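Spent all week in sim swapping grippers on the two-arm base. Door opening mostly. Posting notes as I go because Emanuel Voicu asked and I will lose the notebook otherwise

Contenders: the Droser parallel jaw, the Vurnov multi-joint one. Same base, same controller gains, same doors. 10 tries per door per gripper to start, then the long overnight batch

First thing - approach pose matters way more than finger shape. If the base stops too close the elbows have nowhere to go and the planner just gives up. Lost most of Monday to that 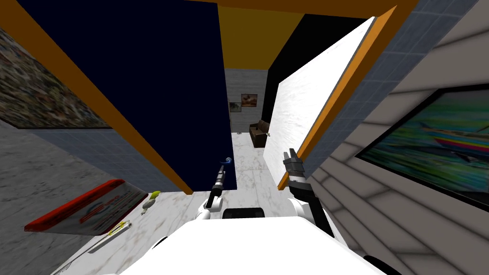

Backed the start pose off and the planner failures dropped a lot. Left arm still grumpy. It wants to go elbow-out every single time, and I ended up putting a soft limit on joint 3. Ugly but fine for now

Renji Hirano says use a proper nullspace cost instead. Yes. Later

Head camera next. I had it pitched too far down, great view of our own arms and not much else. Tilted it up, raised the mount, reran

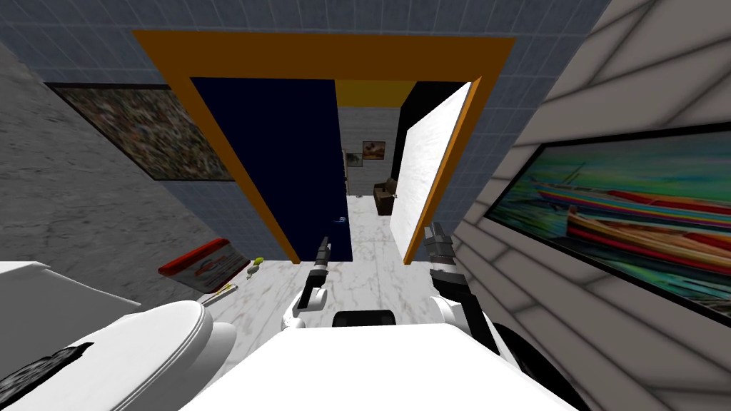
Head cam is now good enough for picking a target and thats all I trust it for. Depth gets mushy on thin stuff. The handle on the navy door is a tiny light blue thing from up there, so asking the head cam for a grasp point was kind of a dumb plan. Better split: head finds the door, wrist takes over for the last bit

Vandana Kandpal wrote a little handoff script for this, switches cameras when the wrist gets inside a set distance. Works. Jumps a bit at the switch, so I blend the two estimates over 8 control steps

Wrist cam complaints now. Wide lens means you get the fingers and a ton of room. Good for not hitting things. Bad for the detector, which loves long straight edges and keeps calling them handles
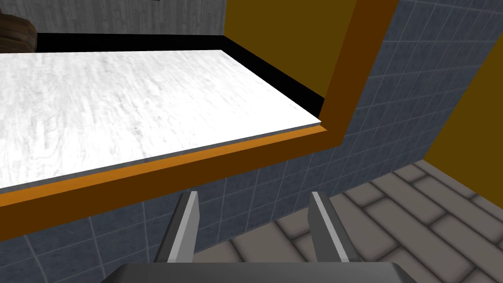 Turned the edge threshold up and added a size check. False hits way down. Still get one now and then on cabinet trim, can live with it

Controller stuff, for the three people who care. Tried plain position control vs impedance. Position is fine till contact and then the fingers fight the hinge. Impedance with low stiffness sideways is so much nicer, the hand just follows the arc

Droser jaw + impedance is my favorite combo so far. Simple, opens wide, easy to model. The Vurnov hand grips rounder stuff better but the contact sim crawls with all those joints and I am not patient

Last bit that bugged me: dark doors. Wrist view has almost no texture to track, so the pose estimate drifts sideways on the way in

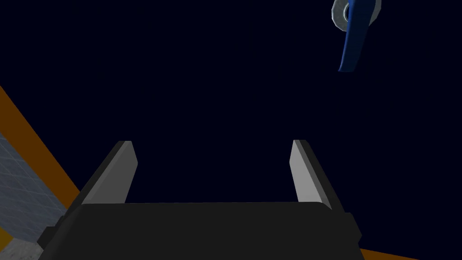

Fix for now is to lean on joint encoders when the feature count gets low and only trust vision again once it finds the handle. Margareta Nistor thinks random lighting in training would do more. Probaly right, queued a run with it

Overnight batch is 2000 episodes, both grippers, both controllers. If the machine stays up I'll post the table tomorrow

Oh and if anyone has a sane friction value for rubber pads on painted metal pls send. I've got 9 tabs open and they all disagree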